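About Pridari

Who we are

Pridari is a small packing and unpacking business, and we have been fussing over other people's bottles, jars, lamps and teapots for 28 years now. If you've landed on this page you are probably either moving house, helping a parent move house, or running a little shop with more orders than you have evenings. Welcome to you all. Put the kettle on, because we've never managed to keep this page short (we did try one February, and it came out longer).

The business was started by Adhiambo Makokha at her own kitchen table. She had been working the counter of a homewares shop called Bomar, where a fair bit of her day went to opening cartons that had arrived with something broken in the bottom. She began taking the shop's fragile orders home in the back of the car and packing them herself after tea, first for Bomar and then for the neighbours on either side of it, and before long the kitchen table was no use for eating at. Her family put up with that for two winters. Then she rented the front half of our present building on Waweru Lane, and she has been there most mornings ever since, usually before the rest of us have found our keys.

There are six of us these days. We still do most of our work standing at tables covered with clean white paper, which Adhiambo brought with her from home and has never seen a reason to change. A chip of glass or a stray screw shows up on it straight away, and when the sheet gets grubby you simply roll it up and lay down another.

What we do

Our bread and butter is household packing. We come to you, or you bring things to us, and we box them up one at a time with labels your family will be able to read at the other end. Kitchens take the longest. People always tell us the kitchen is nearly done, and then we open the cupboard over the fridge and find the vases, the fondue set and eleven years' worth of souvenir mugs. We don't mind a bit! It's often the nicest part of the job, hearing where it all came from while the cartons fill up.

We also pack for small makers and shopkeepers. Olive oil, cordials, shampoo, honey, hot sauce, candles, that sort of thing. Our shelves hold 1242 cartons when they're full, in more shapes than you would think the world needed, and there's a good deal of quiet pleasure in finding the one that suits. A tall bottle wants a tall carton. If you lay it on its side in a wide box it will roll about the whole way and leak if it possibly can, and then you have a sticky box and a cross customer.

Then there is the unpacking, which fewer people ask about, though we think they should. We'll come to the new place, lift everything out, put it on the shelves in an order that makes sense to you, flatten the boxes and take them away. For older customers in particular it makes a world of difference to sleep the first night in a house with the cups already in the cupboard.

How we like to work

Slowly, for the most part. We would sooner tell you a job will take all afternoon than rush it and ring you later with bad news. Everything gets looked over before it goes in, and lids and caps get a second turn. We cut the top flaps off a carton when it's going to live on a shelf or be used as a tray, and we keep them on for anything that's going on a truck.

We reuse whatever we can. Printed cartons from the shops around us are perfectly good for another trip, so don't be surprised if your bathroom cupboard turns up in something that once held cereal. If you'd prefer plain boxes, say so and we'll set some aside. Old labels get covered over, as a parcel with two addresses on it can end up anywhere.

For makers, we take single orders and runs of up to 1000 pieces. Anything larger we pass along to our friends at Skarnarar, who have the loading dock and the forklift for it, and who are very good about sending the little fiddly jobs back to us.

Coming to see us

The front room on Waweru Lane is open from eight in the morning until half past three, and you're welcome to drop in without ringing first. Bring one of the things you'd like packed if it's an odd shape, or a photo of it if it's heavy. There's a bench by the window and usually some banana bread. Parking is easiest around the back beside the green gate, but mind the gutter, it's deeper than it looks.

If you have good clean boxes at home and no room for them, we'd love to take them off your hands. Leave them flat inside the door, or hand them to whoever is nearest. 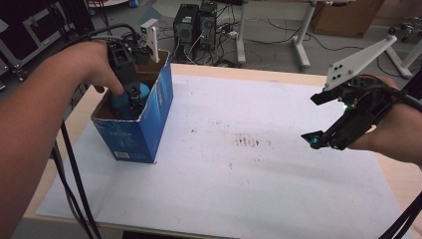

And if your box has a bottle at the bottom of it that you'd forgotten you owned, we'll put it aside with your name on it until you're next passing.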